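Search Big Questions Enter a word or topic Go

Who Made the First Basket? (And Why You Should Doubt the Answer)

By Kyriaki Athanasiadis

Last updated: March

Somebody, somewhere, made the first basket. It might have been a kid. Some books will tell you who it was, or at least where it was, and a few will tell you how they got the idea. I've read a lot of those books and I don't believe most of them.

I don't think the people who write them are liars. I think they ran out of evidence and kept on writing. That happens more than you'd guess, and baskets are a great place to learn how to spot it.

The trouble with baskets

Think about what a basket has been made of for most of history. Grass, reeds, roots, bark, thin bendy branches. All of these come from plants, and dead plants rot. Leave a straw hat in a damp corner of the yard and check on it next year. Now imagine leaving it there for so long that the yard turns into a forest and back into a yard again.

Stone doesn't rot. Neither does baked clay. So when archaeologists dig up a place where people lived long ago, they find stone tools and broken pots by the bucket, and hardly any baskets. Museums fill up with what lasted. We even named a giant chunk of the human past the Stone Age, as if everyone sat around all day with nothing but rocks. They must have carried their berries in something.

You should be suspicious any time someone says, "We haven't found any, so there weren't any." Your great-great-grandmother surely ate breakfast. Can you find a crumb of it? 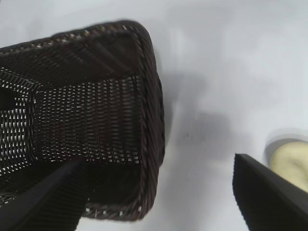

So how does a basket survive at all? It needs luck, and there are several kinds of luck.

One is a very dry place. Caves in deserts are good for this. The tiny living things that rot plants need water, and if they don't get any, they can't do their work. Very old baskets and sandals have come out of dry caves, some of them in such good shape that you can see where the maker started and stopped.

Another kind of luck is the opposite, a very wet place. That sounds wrong, and I didn't believe it either the first time I heard it. But the mud at the bottom of a bog or a lake can have almost no air in it, and many of the living things that cause rot need air too. Wood and woven plants can last a long time in mud like that. They come out soft and dark, and they can fall apart fast once they dry, so they have to be treated very gently.

The third kind is my favorite. Sometimes the basket is gone, but its print is still there. Press a piece of burlap into modeling clay and peel it off. You'll see every thread. If somebody long ago set a basket down on wet clay, and the clay was later baked hard in a fire, the pattern can last thousands and thousands of years after the basket itself has vanished. Scientists have found prints of woven and twisted plant fibers that are far older than farming.

Notice what a print can't tell you, though. It can tell you that somebody knew how to weave. It can't tell you that they were the first. The oldest one we've found is only the oldest one we've found. Please write that sentence on your arm before you read any article with the word "oldest" in the title.

Three stories I don't trust

Story one: People learned to weave by watching birds.

You'll see this one everywhere, usually beside a lovely picture of a nest. Weaver birds really do loop and knot strips of grass, and it's amazing to watch. But how would anybody know that a person long ago watched one and copied it? Nobody wrote it down, as there was no writing. It left no print in clay. Maybe it's true. Maybe people tangled up some vines by accident, or braided hair first and moved on to grass. All of these are guesses, and a guess with a cute bird in it is still a guess.

Story two: Pottery was invented when somebody smeared mud inside a basket and dropped it in a fire.

This is a better story, and there's a little something behind it. Some old pots do have basket marks on the outside, so we know that certain potters pressed clay against baskets. Fine. But that shows people who already knew about clay using a basket as a helper. It doesn't show an accident with a fire, and it doesn't show that this is how pottery began everywhere. People in different parts of the world started making pots at different times, and they may well have had different reasons. When I hear a single neat story for something that happened in many places, my eyebrows go up.

Story three: You can't carry water in a basket.

People even use this as a saying, meaning a job that's hopeless. And if you try it with the basket from your aunt's bathroom, you will get wet feet. But many Native peoples of North America, in California and elsewhere, made and still make baskets so tight that they hold water. The fibers swell up when they get wet and close the tiny gaps. Some weavers in dry country also coat their water baskets with pine pitch. People cooked soup and acorn mush in tight baskets, too. You can't hang one over a flame, so they heated stones in the fire and dropped them in the food, stirring so that the stones wouldn't burn the sides.

So the saying is wrong, and it was wrong the whole time people were saying it. I find that cheering.

A label I argued with

When I was ten, my class went to the little museum in Vadorgate. In a glass case there was a scrap of something brown, smaller than my hand, and a card next to it. The card said: Basket, 2000 years old, used for gathering eggs.

I asked how they knew about the eggs. Our guide was a kind man named Mr. Palen, and he looked at the card for a long time. Then he said he'd find out.

He did, too. He sent our class a letter. The scrap was number 152 in the museum's list, and the notes from the day it was dug up said only "basketry, piece." The age came from a lab test. The eggs came from a person named Rivadeneira, who had typed the card many years later and thought it looked like an egg basket. It might have been one! It might also have been a hat, or a fish trap, or the side of a cradle. The next time I visited, the card said: Piece of basketry. Use unknown.

Some of my classmates thought that was a worse card. I still think it's the best one in the building.

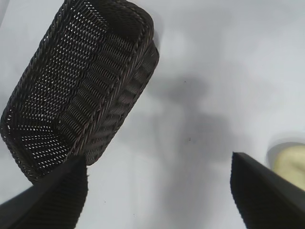 But how did the lab know the age? I'd like you to be suspicious of that as well, so let's check.

Living plants take in carbon from the air. A tiny bit of that carbon is a special kind called carbon-14, and it slowly changes into something else. While the plant is alive it keeps taking in more. When it dies, or when somebody cuts it to make a basket, it stops. From then on the carbon-14 runs down, like sand in an hourglass, at a speed scientists have measured very carefully. Measure how much is left and you can work out how long ago the plant was cut.

Good question to ask next: what if the measurement is off? It always is, by a little. That's why an honest lab report gives a range, with an earliest likely date and a latest likely date. If you see just a single tidy number on a card, somebody has rounded it off. Another good question: what if the weaver used old, dead plants? Then the basket would look older than it is. With grass that's not much of a worry, as grass gets brittle and hard to work. With wood from the middle of a big old tree it can matter a lot.

And if something is really, really old, so little carbon-14 is left that this test stops being useful. Then you need other tests, and those have their own problems.

Try it yourself: the garden rot test

I don't want you to take my word about rotting, so test it. You need:

2 pieces of plain cotton string, the same length
2 small jars, one of them with a lid
some garden soil
an adult who doesn't mind dirt

Put one string in the jar with no lid, cover it with soil, and keep the soil damp. Spread the rest of the soil on a tray and let it dry completely in the sun. Fill the other jar with that, bury the second string in it, and put the lid on. Leave both somewhere warm for two months. Then dig up your strings and give each one a gentle tug. Wash your hands afterward.

Before you start, write down what you think will happen. This part is easy to skip and you shouldn't. If you don't write it down, you'll look at the strings at the end and decide that you knew it all along. I've done that plenty of times.

If your strings come out the same, don't hide it. Maybe your soil was odd, or it needed longer. My first try was a flop: I'd used a string from a Flusteck kite, which I later learned was nylon, and it came out looking just as it did when it went in. It'll probably be there to confuse somebody's archaeology class in the far future.

Words to watch out for

"Experts believe." Which experts? All of them?

"Must have." This often means "we have no proof, but we'd like it to be so." Go back and look. I used it myself near the top of this page, when I said that Stone Age people must have carried their berries in something. I still think I'm right. But they might have just eaten them off the bush.

Filed under: Long Ago, How Do We Know?, Ages 8 and up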